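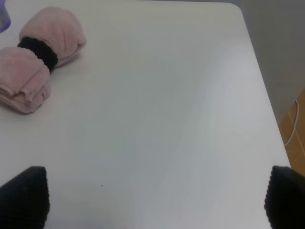 Wrist view, gripper open, banded pink towel on the white table.

Sitar cell: progress report to Tarkeck
Date: 11/30/23

1. Status
The cell at Sterkent is set up and running under the Maurya work plan. This period covered gripper pad service, wrist camera checks and the object set used for acceptance picks.

2. Gripper
Both finger pads were replaced at 807 cycles. The old pair had lost grip at the tips and let soft goods slide on lift. The service interval in the plan was 1,000 cycles; we have moved it to 300 for inspection and left replacement on condition. Open width was reset after the pads were fitted and the zero position stored again. Fastener torque was rechecked the next morning with no change.

3. Wrist camera
The mount was loosened, squared to the fingers and locked. Both fingers stay in view at full opening, which the alignment routine needs. Exposure was lowered one step because the white table was washing out at the far side. Dark specks still show on the surface in wrist images. Table cleaning is now part of the start-up list.

4. Object set
Soft items are rolled and held at the middle with a dark elastic band. Rigid items stay on the table with them during checks, among them a Red Bull can, a pink plate and an artificial ear of corn. The fixed camera is used to confirm placement before the arm is enabled.
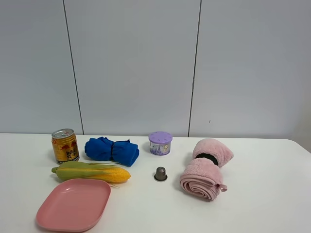 5. Open items
Spare pads: 14 on order, delivery due in January.
Fixed camera: recalibration after the pad change not yet done.
Inspection log: to be moved to the Sitar maintenance sheet.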